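Summer at the lake: book your cabin now

It may be the middle of January, but we're already dreaming about July in Zuvville! Cabin bookings at Gimolwood open on Wednesday, January 20, 2021, at 11 in the morning, and we can't wait to see so many of you back on the dock. All the lakeside cabins sleep four, and the three up on the hill have new screened porches (perfect for cards on a rainy night).
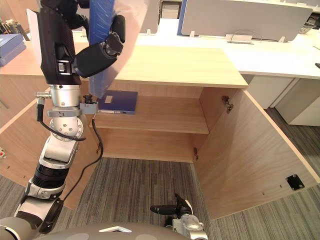 Gwendolyn Zamora is bringing back the sunrise paddle too, out past the point and home in time for pancakes. Bring a sweater, even in summer, as the wind off the water is chilly at that hour!

If you stayed with us before, your old cabin is held for you until the end of the month. Just call the front desk or write to Shoshana, and tell her if you're bringing a dog.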